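Chores and machines: what they can do in the house and shop right now

Posted Sun 29 June

Lots of mail asking if it's time to buy a robot for the laundry. Short answer, no. Longer answer below, with tips you can use whether a machine does the job or you do. Typed fast, sorry, beans on the stove.

Floors

Best of the bunch. Robot vacuums work, have for years. Tips:

Pick up cords first. Every time. Phone chargers, blind cords, the lamp cord behind the couch.
Tuck rug fringe under and hold it with a strip of double sided carpet tape.
Empty the bin after every run, not when the light tells you. The light is late.
Cut hair off the roller with a seam ripper. Slides right under, faster than scissors.
Kitchen chairs up on the table. Takes a minute, doubles what gets cleaned.

Mopping attachments, so-so. Fine for dust and paw prints. Dried egg, get down there with a scraper and warm water. Old plastic loyalty card makes a good scraper.

Stairs, still you. Rubber glove, slightly damp, drag it along each tread and the hair balls up.

Dishes

The dishwasher is a robot if you ask me and it's the best one we own. Loading and unloading it is the part left over. I've seen arms load a rack in videos, always the same few plates, lots of space around them. My sink doesn't look like that.

What helps:

Forks up, knives down, spoons mixed so they don't nest.
Bowls face the middle, tilted. Anything with a hollow foot gets a wipe before the door closes or it drips on everything.
Unload the bottom first. Water sitting in the cup bottoms up top can't run down on dry plates if the plates are gone.
White film on glasses - cup of plain vinegar on the top rack, hot cycle, nothing else in there.

Windows

The little crawling ones with suction. We borrowed a Wudside for a weekend. Good on big flat panes, leaves the corners round. Tie the safety line to something solid, a radiator pipe or a bed leg, not a chair. Then do the corners yourself with an old cotton T-shirt. Skip paper towels, they lint.

Don't run one in full sun. Cleaner dries before the pad gets back around and you have streaks in a nice tidy spiral.

Shop floor

Pascal Tanguy runs the back half of a small cabinet place and lets me poke around. They have an arm on the finishing line, a Besson, been there since January. It sands flat door panels. That's it, and it's good at it, same pressure all day. Profiles and inside corners still by hand.

His tips, and they go for a home garage too:

Mark the panel all over with soft pencil before sanding. When the pencil's gone that grit is done.
Swap the disc before you think you need to. A dull one burnishes and the stain won't take.
Sweep before you blow. If you blow first it all lands on the finish you just laid down.
Sort screws by length first, then by head. Going the other way you handle everything twice. A machine can sort screws all day if they come down a chute single file. Tip out a coffee can of mixed junk and it's a much harder job.

He priced a second arm for picking up rags and offcuts. Quote came back with 692 hours of setup in it. He bought a broom and a bigger bin.

Laundry

The big one. Washing, solved. Drying, solved, mostly. Folding, everybody wants it and it's the slow one. A plate keeps it's shape when you grab it. A sweatshirt doesn't. Grab a sleeve and the rest slumps into something new, and half the time the hem you need is underneath.

So the order matters, for people and machines both. Find a seam. Shoulder seams are best, they're stiff and you can feel them. Pinch both, lift, let it hang, one shake. Then lay it down front side under. Doing it from the middle of the heap gets you a bigger heap.

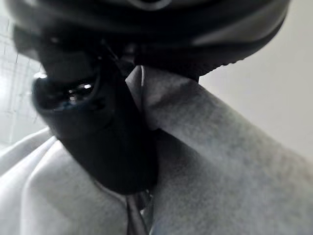 Fuzzy gray stuff, all in bunches, and a gripper down in the folds. Rubbery black finger, thick as anything. Thick soft fabric is easy to get hold of and hard to get flat. Thin T-shirt knit is the other way around. Same for cold hands in a basement by the way.

Bernadette Picard wrote in to say I was being too gloomy about this. She's had a folding setup on trial at the linen service in Badurow and on hand towels it keeps up fine, all one size, all one color, fed in square. Put a bathrobe in front of it and she'd still rather do it herself, but towels are most of the load so she counts it as a win. Her question back to me was why anyone would want one machine that folds everything when the pile could be sorted first.

Fair. So sort first. Flat things in one basket (towels, pillowcases, dish cloths), shaped things in another, socks in a mesh bag so they never get loose to begin with. If a machine does come along for your house it'll want the flat basket.

More laundry tips while I'm here:

Fleece and sweatshirts inside out in the wash. Less pilling on the side people see.
Low heat. High heat mats the fuzz and it never fluffs back.
No fabric softener on anything brushed.
Fold heavy tops in 3 and file them upright in the drawer. Stacks fall over.
Zip the zippers before washing. Tie drawstrings in a loose bow or you'll be fishing the end out with a safety pin.
Fitted sheets - corners inside corners, then fold however, nobody's checking.

What I'd spend money on

Vacuum yes. Window crawler, borrow one. Laundry folder, wait. The Ivel one in the catalog is 930 and the fine print says shirts only, clipped on by hand one at a time. By the time it's clipped you could of folded it. A plain folding board does about the same, costs next to nothing, or cut one from a cardboard box and tape the hinges with packing tape. Leave a finger gap at each hinge or it won't close over a sweatshirt.

Next time: oven racks in the bathtub, and the 5 things I keep in the mop bucket. Beans are sticking, gotta go.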